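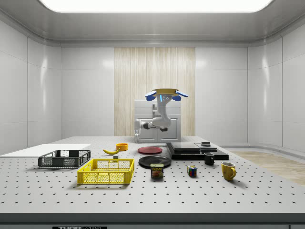 I have been reading about decluttering again, which I do every December when the cupboard under the stairs stops shutting. The latest thing to come my way is the Nekameo method. You pay for 40 days of emails and at the end of it, so the sales page says, you will own only what you use. I signed up with a free code and I am on day 2, so take this as a grumble and not a review.

Day 1 told me to empty a room. All of it, out into the hall. I don't know what sort of hall they have in mind. Mine holds a coat rack and one adult, sideways.

Day 2 told me to ask of each thing when I last used it, and to let it go if the answer was more than a season ago. Well, the preserving pan comes out once a year. So does the big roasting tin, and the tent. By that rule I should buy a tent every August. I suspect a lot of this advice is written by people who can afford to be wrong, and who will simply get another one if they are.

The part that really gets my back up is the storage. You would think a method for owning less would not need to sell you anything, but by the end of the second email there was a discount on the Ondico wall system, which is a board with holes in it and a set of hooks. My grandfather had one of those in his shed. He had drawn round his tools in pencil so he knew where they went back, and I don't believe he thought of it as a system. 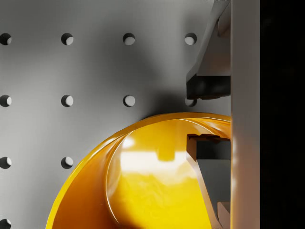
Holes in a grey pegboard, close up.

I have nothing against holes in a board, mind you. For a shed they are hard to beat. What I doubt is the claim that they make a kitchen calmer. I stayed in a rented flat in Mahawong one spring where the whole kitchen wall was done like this, with every sieve and ladle on show, and within two days everything on it had a film of grease and I was washing things before I used them as well as after. A drawer has its faults, but it does keep the fat off.

Then there is the Dileck study, which every one of these sites quotes. Dileck sells boxes with lids. It asked 1000 of its own customers whether they felt better after tidying and 76 per cent said yes. I would like to know what the others said. I would also like to know whether anybody asked them again in a month, when the boxes were full and there was a new heap on top of the boxes, as there is in my spare room at this moment.

I do feel better after tidying, I'll admit that. I also feel better after a bath and a sandwich.
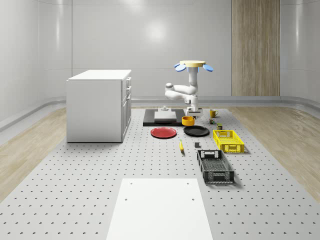

White cabinet on the left, with two small silver handles.

What has worked in this house, so far as anything has, is shutting the door on it. Closed cupboards, one drawer that is allowed to be a disgrace, and a bag by the back door that goes to the charity shop when it is too heavy to step over. It wouldn't fill 40 emails. It has kept the table clear enough to eat at most nights — not all of them.

Day 3 should arrive at six tomorrow morning. The subject line has been trailed already and it is "Your Sock Story". I'll see how far I get with it, but the tent is staying.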